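Refurbished phone from Kemis – is the battery thing normal?
Posted by Travarow

I bought a refurbished Skirnum phone from Kemis in January, graded "very good", and mostly I love it (the screen is spotless!). But the battery health reads 815 cycles and it drops to 54 per cent by lunchtime, even if I've hardly touched it. The listing said the battery had been tested. Can I ask for a new one, or is that just what you get when you buy second-hand? 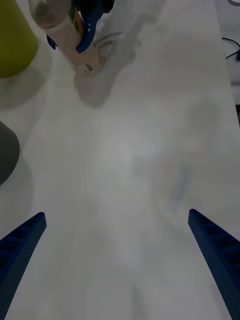 Orlando Palomino
Ask them what "tested" means, in writing. I had the same with a tablet and they'd only checked that it held a charge. Mine had a 3 month warranty and I got a new battery under it, but I had to push – the first reply was a copy and paste job about turning the brightness down.

Metwally
just get a power bank mate

Bujar Angelovski
I'd look at which app is eating it before you send anything back. On mine it was the photo backup, which had got stuck and was trying the same upload all night long. 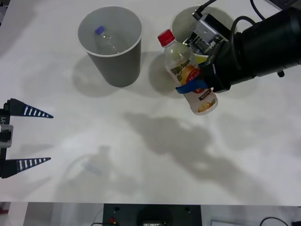 Once I'd cleared that it lasted till bedtime again. If yours is still bad after a couple of days, take screenshots of the battery page and send those with your complaint. A new battery cost me £103 in a shop, so it's well worth making Kemis pay if you can.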